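Handheld gripper build, soft objects keep slipping (long post, log inside)

Workshop Builds > Grippers and end effectors
Started by ornby_bench
23 replies, 2,379 views. Showing selected page 1

ornby_bench
Joined: September
Posts: 41

Good evening to all. I am building a two-finger handheld gripper at home and at the shared workshop in Ornby, and I would like some opinions before I print the third set of fingers. English is my third language, so please ask if something is not clear.

The purpose is simple. I want to hold the tool in my hand, do a small task with it, and record the video and the finger opening together. Later the same fingers should go on the small arm which is bolted on my bench in the garage. The fingers must therefore be the same on both, otherwise the recording is of little use to me.

What I have now:

Body printed in PETG, four walls, 40 percent infill. One trigger, one linear rail, both fingers driven by the same belt so they close in a symmetric way. Wide lens camera above, looking along the fingers. Finger pads cast in silicone, the softer grade from Drerkden. Return spring from an old stapler.

What works: cups, blocks, a screwdriver handle, the cardboard box of tea.

What does not work: everything made from cloth. The pads touch, the cloth folds, and then the finger tips ride up over the fold and close on air. I tried a sock, a tea towel and a stuffed rabbit of my daughter. The rabbit is the worst. If I press down first, I get it maybe one time in three.

I attach my log from the last evening at the workshop. I wrote it for myself, so excuse the style.

Log, soft object evening

1. Checked the trigger travel. Full open is 70 mm between the pads. Full closed leaves a gap of less than one millimetre at the tips and nothing at the root, so the fingers are not parallel. I knew this already and hoped it would disappear.

2. Tea towel, folded in four. It picks up from the corner, but not from the middle.

3. Tea towel again, with sandpaper glued on the pads. Better grip, but it pulls threads. Sandpaper removed. The glue took me half an hour to clean.

4. Looked at how other people approach a doll. I keep one still on the wall above the bench: a plush doll with black hair, face-down on a white table, the two fingers coming from below and another person with a tool in hand coming in from the right, with the tip near the yellow top. The tip is at the body of the doll, and the hair is left alone. I was always going for the head of the rabbit.

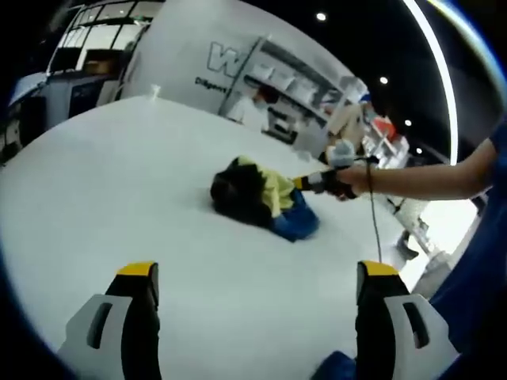 5. Rabbit, taken at the waist. Six good lifts from ten. At the ears, two from ten.

6. Changed the spring for a stiffer one. My finger was tired after twenty closings. Changed back.

7. Camera calibration again. At the border of the lens the straight edge of the bench becomes a strong curve, and my correction is good only in the middle. Left for another day.

So my questions. Should I make the tips thinner, or make the pads softer? And does somebody have a finger design where the tip stays parallel under load? Thank you in advance.

Marius Onu

slotcar_dave
Posts: 1,118

Your problem's in item 1, mate. If the fingers toe in at the root you'll never hold cloth at the tip, doesn't matter what rubber you put on it. Fix the rail first. Is it one carriage per finger or two?

ornby_bench

One carriage for each finger. The short type, because the long type did not fit in the body. I can feel the play if I twist the finger with my hand.

slotcar_dave

There you go. Two short carriages per finger, or one long one. Make the body wider, plastic's cheap.

Sunil_W
Posts: 362

I disagree a little with Dave, or at least with the order. I had the same play in mine and it picked up fabric fine once the tips were thin enough to get under it. Cloth lies flat. A fat rounded silicone pad pushes it away before it pinches. Try a wedge, 2 mm at the very end, with the silicone only on the inner face. It costs you one print and an hour. Rebuilding the rail costs you the weekend.

Also, a stuffed toy isn't cloth. There's a lump of filling under the skin, so you want to squeeze the lump. Your waist result makes sense to me.

Sunil Wickramasinghe

slotcar_dave

And when he puts it on the arm, the play goes straight into the data. The hand compensates and the arm won't. I'd sooner lose the weekend.

Sunil_W

Fair point about the arm. I still say print the wedge tonight while you wait for the carriages.

kettleandclamp
Posts: 57

Can I ask a basic one? What are you reading the finger opening with? I'm halfway through something similar and stuck between a pot on the belt pulley and tracking markers on the fingers with the camera you've already got.

ornby_bench

At this moment a magnetic encoder on the pulley. The belt has some stretch, and when I squeeze hard the encoder says "more closed" than the truth. With a rabbit I do not notice it. With a screwdriver the error is near to 2 mm.

Markers would be more honest but my fingers leave the bottom of the picture when they are wide open. If your camera sees the tips all the time, I would choose markers.

kettleandclamp

Thanks. Markers it is, then. Mine's mounted further back, so I should be right.

Morelli
Posts: 2,000

Moving this from General to Grippers, please leave it here.

On softness: I wouldn't go softer. The grade you have is already soft enough that it smears when it picks up lint, and after a few towels it grips like a wet fish. Wash the pads in warm water with dish soap, let them dry, and repeat your item 5 before you change any hardware. If you get eight out of ten, you've saved yourself some plastic.

ornby_bench

I did not think about the lint. I looked now with a lamp and the pads are grey. They were white when I cast them.

rosellas_shed
Posts: 19

What colour pigment did you use, if any? I'm asking because I cast mine in white as well and the auto exposure on my camera hates it against a white bench. I ended up painting the bench, which my partner has opinions about.

ornby_bench

No pigment, this is the natural colour. My bench is brown plywood, so I have the opposite problem: the tea box disappears and the fingers are too bright. I fixed the exposure by hand and wrote the value on a piece of tape.

Sunil_W

Locking the exposure is right. Lock the white balance too, or it'll drift when someone opens the roller door.

ornby_bench

Update after two evenings.

I washed the pads as Morelli said. Rabbit at the waist: eight from ten. Ears: three from ten. So the dirt was a part of it, and I am a bit ashamed.

Then I printed the wedge from Sunil. The first one broke at the screw hole, because I had put the layers in the wrong direction. The second one, printed lying on its side, holds well. The tea towel now comes up from the middle seven times from ten, where before it was zero. The rabbit did not change, eight again.

The screwdriver became worse. The wedge bends, and the handle turns between the tips. Dave, I think this is your argument and I accept it. I ordered longer carriages from Somitz, pack of four with the rail, 200 mm, which I will cut in two. The body must become 14 mm wider and I am not sure my hand will like it.

slotcar_dave

Measure your palm before you draw it, not after. Ask me how I know. And cut the rail with an abrasive disc, a hacksaw will just skate. Take the carriages off first or you'll be picking up ball bearings until Christmas.

Sunil_W

For the bending, put a rib down the back of the wedge. Full height at the root, fading out 15 mm from the tip. You want the last bit flexible and the rest stiff.

kettleandclamp

Would you share the wedge file? Happy to test on my side. I have a big box of kids' toys and two kids who won't miss them before dinner.

ornby_bench

Yes, I will put it in the files section tomorrow, with the rib already in it. Please note the screw holes are M3 and the spacing is 16 mm, which is not the usual one. When the carriages arrive I will write again in this thread and repeat the same ten lifts for each object.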